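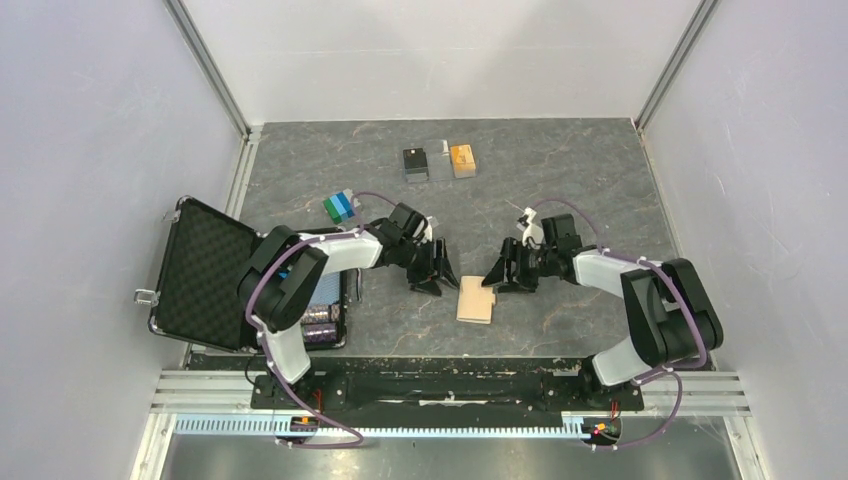 The Porch Question
July 2, 2021

The front porch of the old grange hall in Flukholm has been repaired so many times that the town can no longer agree on what it looked like to begin with. The oldest photograph shows four square posts and a plain rail. The postcard sold at the gas station shows turned posts and enough scrollwork to trim a wedding cake. Both are labeled "original."

Veikko Sjöberg, a carpenter who has worked on old houses in the county for most of his adult life, was hired in December to settle the matter. He began by taking off the ceiling.

"Everybody looks at the posts," he told me, from a ladder. "Posts get replaced. Go look where the paint stops."

Where the paint stops, in this case, was a ghost: the clean outline of a bracket that matched neither picture. Under it lay 9 layers of paint, the bottom one a green that the owner of Eskola Hardware described as "pistachio, but sadder." The shop mixed two gallons of it anyway.

Brackets are where carpenters of that period showed off. A farmer might balk at paying for a tower, but he could be talked into a little fretwork by a salesman with a catalog, and the mills were happy to ship it by the crate. Much of what we call local style came off the same train.

The replacement brackets were cut from white oak at Trernar, a millwork shop 50 miles north, at a price that caused a silence at the June town meeting. A man in the back row asked whether plastic ones were available. They are. They come in a pack of 10.

Sjöberg has hung the first pair. The left one sits a hair lower than the right, to match the building, which leans. Several people have already stopped to tell him it's crooked, and one brought a level.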